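Speaker notes: Teaching a bin-picking task by hand and by remote control
Areeba Janjua, Stelach
September 7, 2024
Second talk of the session, after Holger Berge. Skip the company slide if he runs over.

Slide 1. Title
Give name, group, thanks to Ingvar Stougaard for the bench time. Say up front that the talk covers data collection only. Training details are in Delia's talk after the break.

Slide 2. Two ways to show a task
Hand guiding: the operator holds the arm at the wrist and moves it through the pick. Joint angles are logged while the arm carries its own weight.
Remote control: the operator stands away from the bench and drives the arm with a hand controller. The arm follows, and we log both the command and the measured position.
Define "demonstration" here: one approach, one grasp, one lift, one release. A failed grasp is kept and marked as failed. People always ask about this, so say it slowly.

Slide 3. The task
Rectangular bars in a metal bin, red and green, lying at any angle. The arm takes one bar at a time. Order is up to the operator. Bars next to a wall or next to each other are the hard cases, and they are the cases we want shown.
The bin is held with spring clamps. In June we ran without them and the bin crept across the table during wall contacts. Those runs were thrown out.
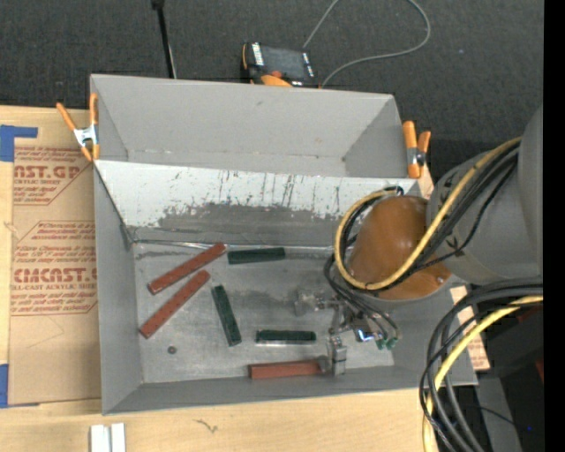

Finger placement is what the operator has to decide. With a bar close to the front wall, one finger must go between the bar and the metal, or the bar must first be pushed into the open. Operators who guide by hand tend to push. They feel the contact through the wrist. Operators on remote control tend to go straight down and try again if the grasp slips.
Do not claim that one is better. The success rates at this stage are too close to call.

Slide 4. How much we collected
1054 demonstrations by hand guiding, 1080 by remote control. Same 2 operators for both sets, Oluwaseun Yusuf and me. Mention that we swapped method halfway through each session so that neither set was all early or all late.
900 from each set went to training. The rest was held back.

Slide 5. Problems with hand guiding
The operator's arm blocks the overhead view. We replay the joint log with nobody at the bench and record the video on the replay. Replay needs the bars put back in their starting positions, and small errors there spoil the grasp.
Cables along the wrist pull on the arm when the operator turns it far. The pull shows up in the force log as a slow drift. Leave slack in the loop and check it before each session.

Slide 6. Problems with remote control
Delay. The operators slow down near the bin floor and the logs fill with pauses. Stamau, our logging tool, trims any pause in which the command does not change. Trimming too hard removes the moment before the fingers close, so we keep a short margin.
Depth is hard to judge from one fixed view. Yusuf asked for a second screen and his floor contacts dropped.

Slide 7. Next
Mixed sets: hand guiding for wall cases, remote control for the open floor. Repeat on the Figueroa bench with a deeper bin.
Contact address on the last slide. Files are shared on request.

If asked about the gripper force limit: same limit for both methods, set before the first session and left alone.
If asked about cost: refer to Ingvar.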